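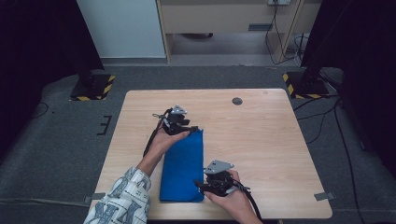 October
By Bernadette Sheehan

The train to Citimau was late, so I came in when the introduction was already finished and people were standing with coffee in their hands. The open day was in the building of Flendinier, on the second floor, and it had one topic: how do you collect good demonstrations for a two-arm robot, and with which gripper? I work in a small team where we must decide this before winter. My colleagues asked me to write down everything, so this report is long in some places and short in others.

The morning was for hand-held grippers. The idea is known to most of you. A person takes one gripper in each hand and does the task, and the movement is recorded for the arms to learn from later. We were 15 visitors and they divided us in groups of four. Each group had one station and a member of the staff. At ours it was Senan Ó Briain, a patient man who speaks fast.

The task at our station was folding a towel. I had expected blocks or cups, and I was a little disappointed, but after 10 minutes I understood the choice. Cloth shows quickly what is wrong with a gripper. When the fingers are too thick, you cannot get under the edge. When the spring is too hard, you pull the whole towel with you. I also noticed that pressing the cloth down with one gripper while the other one works from the side is a very natural thing to do, and I did it without thinking. Senan said that almost every visitor does it. He likes to see it in the recordings, but it is difficult for the arms, as they have to control the force against the table.

We tried two models. The first they call Dreto. It is the lighter one, and the trigger has a short way, so you close the fingers with a small movement. My hand was not tired after the session. The bad side is that I could not feel how much I was squeezing. Two times I believed I had the corner of the towel and I had only air. The second model is the Flanagan. It is heavier in the front and you must use more of your hand, but the contact comes back to you through the handle. With the Flanagan I got the corner at the first attempt nearly always. After four folds my wrist started to complain. A woman in my group with smaller hands than mine gave it back after one fold and did not want it again.

I asked about the cables. My opinion is that a cable changes how a person moves, even if the person says it does not. You keep the elbow in a certain position to protect it, and then the recording has this strange elbow in it too. Senan agreed in part. They tested a battery version last year, but it was heavier and the connection was sometimes lost, and a lost recording is worse than a strange elbow. I am not fully convinced. He advised to lead the cable along the forearm and fix it above the wrist, and we can try this at home for almost no money.

The lunch was sandwiches.

In the afternoon they showed the arms replaying what had been recorded in an earlier month. I will be fair: it was slower than in the videos on their page. The Dreto recordings gave smoother motion, and the first fold was nice. On the second fold the left arm went too high and let the towel go. With the Flanagan recordings the motion was less beautiful and the towel stayed in the fingers. We saw 2 runs of each, so please do not take this as a result. I asked for numbers from a longer test and they promised to send them.

There was also a short talk on controllers, in which I lost the thread. What I kept is that they run both arms from one clock, and that before this change the right arm was always a little behind the left one. We have the same problem with our old setup and have always blamed the network. I wrote this in my notebook with a big circle.

Other things I noted:

The finger tips can be changed on both models with one screw. For the Flanagan you need a special key, and they had only one key in the whole room, so we waited.

Calibration at the start of each session is short, but it must be repeated when another person takes the grippers. With our students changing all the time this will cost us.

Prices were not given. One must write to them.

My suggestion is to borrow one pair of each for a month and let the same people fold the same towels with both. If we must choose today, I would take the Flanagan, with softer tips, and make the sessions shorter. I left before the closing round, because on Sunday the last train goes early.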